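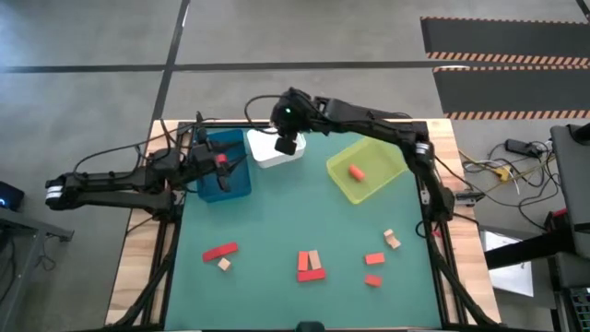 Inicio | Programa | Apuntes | Prácticas | Bibliografía | Contacto

Tema 4. Clasificación de piezas pequeñas en cubetas abiertas

4.1. Objeto del tema

Se estudia la separación manual de piezas pequeñas sobre una superficie de trabajo y su depósito en recipientes abiertos. El tema anterior trató el almacenamiento en estantería; el presente se limita al puesto de mesa, es decir, a lo que ocurre entre la llegada de un lote sin ordenar y su salida en cubetas con contenido homogéneo.

El material de referencia es el lote de taller: bloques de madera, cilindros cortos, tacos, separadores y piezas similares que caben en una mano. Quedan fuera las piezas con aristas cortantes, las impregnadas de aceite y las que exigen embalaje individual.

4.2. Terminología

Pieza suelta: la que se encuentra sobre la superficie sin contacto con otra.

Grupo: conjunto de piezas próximas entre sí, en contacto o no, que la vista recoge como una unidad. Un grupo puede ser compacto o laxo. El grupo laxo se despeja pieza a pieza; el compacto suele requerir una separación previa.

Cubeta: recipiente sin tapa, de paredes rígidas y boca más ancha o igual que el fondo.

Bandeja: recipiente sin tapa cuya altura es claramente inferior a su anchura. En estos apuntes se trata como un caso particular de cubeta.

Zona de trabajo: parte de la superficie en la que se depositan las piezas por clasificar. Zona de destino: franja ocupada por las cubetas.

Residuo: pieza que no corresponde a ninguna de las clases definidas para el lote.

4.3. La superficie

El tablero de madera desnudo presenta dos inconvenientes. Las piezas de madera se confunden con él, y las cilíndricas ruedan con facilidad sobre el barniz. Ambos se corrigen con un tapete de color liso y acabado mate. El verde azulado ofrece buen contraste con la madera clara, con el naranja y con el rojo; el contraste con las piezas azules oscuras es menor y conviene comprobarlo antes de fijar el color para todo el curso.

El tapete debe cubrir casi todo el tablero. Se admite una franja libre en el contorno, que no se emplea como zona de trabajo: una pieza situada sobre ella se considera fuera de puesto y se devuelve al tapete antes de seguir.

En las prácticas se utiliza el tapete Petora de 405 mm de lado, con la cuadrícula hacia abajo. En los puestos de mayor tamaño se unen varias unidades con cinta por la cara inferior. La junta no debe quedar bajo ningún grupo de piezas.

4.4. Disposición de las cubetas

La disposición habitual es la fila única al fondo. Deja libre toda la mitad anterior del tapete y permite ver el contenido de los recipientes bajos sin desplazarlos. Tiene el defecto de alargar el recorrido de la mano, que en cada pieza debe ir y volver.

La fila lateral acorta ese recorrido para un solo brazo y lo empeora para el otro. Se reserva para lotes de dos clases. La disposición en arco iguala distancias, pero consume superficie y es difícil de reproducir de un turno al siguiente.

Reglas para la fila al fondo:

a) La cubeta más profunda se sitúa en un extremo. En el centro tapa a sus vecinas cuando el operario trabaja sentado.
b) Los bordes no se solapan. Una cubeta apoyada en parte sobre otra vuelca al retirar la primera.
c) Un ligero giro de la bandeja respecto a la fila es admisible si la boca queda despejada en toda su anchura.
d) El color del recipiente identifica la clase durante todo el lote y no se cambia a mitad de la tarea.

4.5. Profundidad y transparencia

La cubeta profunda admite mayor volumen y retiene las piezas que rebotan. A cambio, oculta el fondo y obliga a introducir los dedos por debajo del borde, tanto al depositar con cuidado como al recuperar un error. Se destina a la clase más numerosa.

La bandeja baja se destina a la clase con menos piezas o a las que han de inspeccionarse después. Un cilindro tumbado en una bandeja rueda hasta la pared en cuanto esta se levanta inclinada; se transporta horizontal, con las dos manos.

Las paredes translúcidas permiten estimar el nivel de llenado desde un lado. No sirven para identificar piezas: el tinte del plástico altera el color percibido. Una pieza naranja dentro de un recipiente verde amarillento se reconoce bien desde arriba y mal a través de la pared – la identificación se hace siempre por la boca.

4.6. Secuencia de trabajo

1. Vaciar el lote en la mitad anterior del tapete, desde poca altura.
2. Extender las piezas hasta que no haya ninguna sobre otra.
3. Definir las clases y asignar un recipiente a cada una.
4. Retirar primero las piezas sueltas y después los grupos, del más laxo al más compacto.
5. Apartar los residuos en una esquina anterior del tapete.
6. Revisar el contenido de cada recipiente por la boca.
7. Anotar el recuento en la hoja del puesto.

El orden del paso 4 admite una variante: retirar por clases completas, con independencia del grupo. Resulta más lenta cuando las clases están muy mezcladas y más segura cuando dos de ellas se parecen. En lotes solo de bloques de madera, con diferencias únicamente de longitud, se aplica la variante.

4.7. Datos para el ejercicio

El almacén de Iltham recibe lotes de 1.000 piezas en cajas sin compartimentar. Cada puesto trabaja con fracciones de hasta 300 piezas. En el lote de diciembre, la clase de bloques cortos sumó 162 unidades en la primera fracción, que se procesó completa.

El taller de Drenstead emplea el mismo procedimiento con cubetas Yau apilables y fila lateral.

Se pide:

– Número mínimo de fracciones en que debe dividirse el lote de Iltham.
– Proporción de bloques cortos en la primera fracción, suponiendo que esta alcanzó el máximo.
– Croquis acotado de un puesto con tres recipientes de distinta altura en fila al fondo, con indicación de la zona de trabajo y la de residuos.
– Comparación razonada con la fila lateral de Drenstead para un lote de tres clases.

El croquis se entrega en una hoja aparte, a escala, con las cotas en milímetros. Los cálculos pueden presentarse a mano.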